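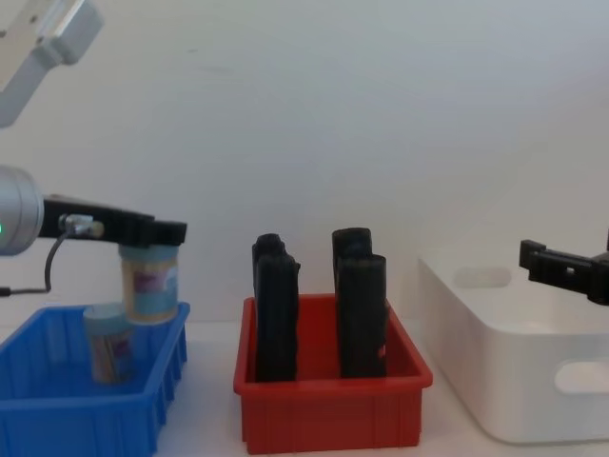 Two-arm bin sorting at the Valente Laboratory: the left gripper holds a jar over the blue bin.

Call for Participants: Remote Operation Study

The Valente Laboratory invites adults to take part in a study of how people learn to sort household items with a pair of robot arms. In the first phase of the project, operators recorded 531 sorting runs. Policies trained on runs by new operators placed jars less accurately than policies trained on runs by practiced ones. The present study will examine how much practice is needed to close that gap.

Participants will operate both arms from a control station and move items into colored bins. Each person will attend 2 sessions at the Trondasden building. No experience with robots is required.

Applicants must be 18 or older, have normal or corrected vision, and be able to use both hands without discomfort. Participants may withdraw at any time. Travel costs within the city will be repaid.

Applications should be addressed to Catarina Garcia, Study Coordinator, and must be received by 11 February 2020. Questions about the research method may be directed to Shahab Kiani, Principal Investigator.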